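Grendis Workshop – Equipment Planning
Safety walk-through, two-arm tabletop cell
Filled in by: Mervyn Fothergill
Done: Sunday, before opening
Purpose: inspect what we have, then decide what goes into the June equipment request

Marks used: OK / FIX (we can do it from shop supplies) / BUY (goes into the request) / ASK (need an answer from the supplier)

I've done plenty of these sheets for saws and drill presses and this was easily the most fun one yet. Comments are long in places. Skip to the BUY lines if you only want the money.

1. ENCLOSURE

1.1 Corner posts tight, no movement when pushed by hand: OK
1.2 Glass walls free of chips and cracks: OK
Comment: Went along every edge with a flashlight. The printing on the glass is pretty but it does make small cracks harder to find, so please go slowly on this one. Fingertip along the edge with a glove on works well.
1.3 Sharp corners on frame covered or rounded: FIX
Comment: One post end caught my sleeve. We have caps in the drawer that ought to fit.
1.4 Way for hands to reach in is known and marked: BUY
Comment: I would love a proper light curtain along the working side. Drilard quoted 3325 for the curtain, controller and mounting, and that is the biggest single line on this sheet. I still think it should go first. Everything else we do with the arms gets easier to approve once a hand crossing the line stops them.

2. STOPPING

2.1 Emergency stop can be reached from the operator's chair: OK
2.2 Emergency stop can be reached from the far side: BUY
Comment: A second stop button and its box, 136 from Parsons. Cheap for what it gives us. I'd order it this week if I could.
2.3 Both arms stop together when one stop is pressed: OK
Comment: Tried it with the arms moving slowly and again parked. Both times both arms.
2.4 Arms hold position with power off: ASK
Comment: They did on the day. I want to know from Grullel whether we can count on that with something heavier in the gripper, or whether we need to park them first every time.

3. RAIL, MOUNTS AND CABLES

3.1 Mounting plate bolts at marked torque: OK
3.2 Vent slots under the rail clear: OK
Comment: Vacuum them monthly. Add to the cleaning sheet, please.
3.3 Cables free to move through full reach of each arm: FIX
Comment: The purple cables loop over the arms and hang down past the rail. Plenty of slack, maybe too much – I'd like soft clips so a loop can't snag a chair arm. Leave enough for the wrist to turn all the way. Check it at full stretch before you tighten anything.
3.4 Small wiring under the rail covered: FIX
Comment: There are colored wires near the right-hand mounting plate that I'd be happier to see behind a cover. Any bit of trunking will do.

4. GRIPPERS AND WORK ITEMS

4.1 Fingers free of cracks and soft spots: OK
4.2 Finger tips meet squarely when closed: OK
4.3 Work items safe to drop, no glass, no liquids: OK
Comment: Current set is keys, tins and other things you would find in a kitchen drawer. Good choices! Keys are a great test of fingertip wear, with a thin ring, a flat blade and a round head all in one little bundle.
4.4 Two arms kept apart when both reach for the middle: ASK
Comment: There is a software limit and it works, but I don't know what happens to it after an update. Question is in to Grullel.
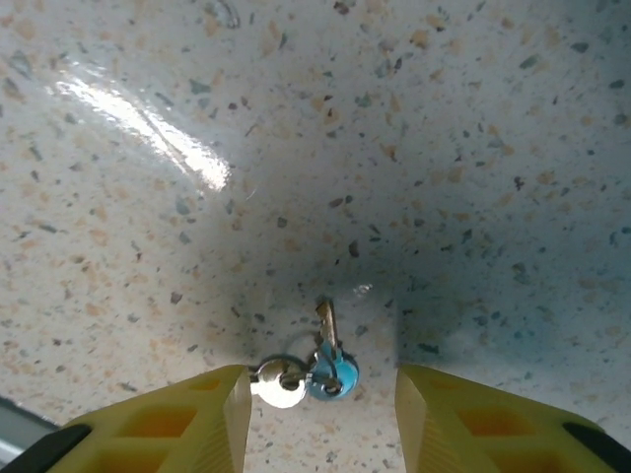

Keys between the yellow fingers, then the whole cell with the starry tin on the board.
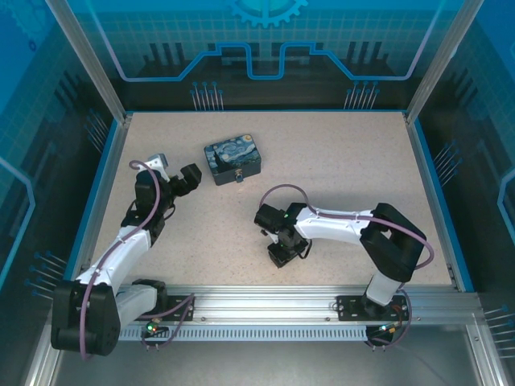
4.5 Spare fingers on hand: BUY
Comment: We have none. Parsons does a set for 117 and I'd ask for one set now and one in the next round. These are wear parts and a cell waiting on fingers is a cell earning nothing. Whoever changes them should write the date on the bag.
4.6 Work items kept in a marked bin between sessions: FIX
Comment: Please, a bin with a lid. I do not want somebody's real house keys going into the set by mistake and spending a week in there.

5. LIGHT AND SURFACES

5.1 Work surface flat, clean, firmly held: OK
5.2 Glare checked from the wrist cameras and from the operator's chair: FIX
Comment: Shiny surfaces throw back a strong white patch at some angles. I'm told this bothers the cameras, and it certainly bothers me. Try turning the lamp before anyone spends money. If that doesn't do it, Drilard sells diffuser panels and we can look at them in the fall.
5.3 Floor around the cell dry, no loose cords: OK

6. PEOPLE AND PAPERWORK

6.1 Everyone who runs the arms has signed the sheet: FIX
Comment: Two names missing. They know who they are.
6.2 Long hair, lanyards and sleeves rule posted at eye level: FIX
Comment: It's posted, but at the eye level of someone much taller than me.
6.3 First-time users paired with a trained operator: OK
6.4 Training budget set aside: BUY
Comment: Asking for 400 to cover a day of operator training from Grullel. They will come to us, which saves the travel. I sat in on part of one last year and came home buzzing – they let you drive the arms yourself within the first hour, and you learn where your hands shouldn't be much faster that way than from slides.

7. WHAT TO BUY, IN ORDER

First: light curtain, Drilard, 3325
Second: extra stop button and box, Parsons, 136
Third: spare finger set, Parsons, 117
Fourth: operator training day, Grullel, 400

If the request gets cut, please don't cut from the top. I would rather run the cell at slow speed with a light curtain than at full speed without one, and the stop button should stay in whatever happens. The fingers could come out of shop supplies if we have to. Training could slide a month, though I'd be sorry about it.

Things I looked at and left off on purpose: a second enclosure, a longer rail, a rolling cart for the controller. All nice. The cart especially. But the cell fits where it is, and I'd like a full season of use on it before we add to it.

Next walk-through: after the light curtain is fitted, or in two months if it isn't. Same sheet, new copy, and keep this one in the binder behind it. Sections 2 and 4 get checked again in full. The rest can be a quick look unless something was marked FIX.

M. Fothergill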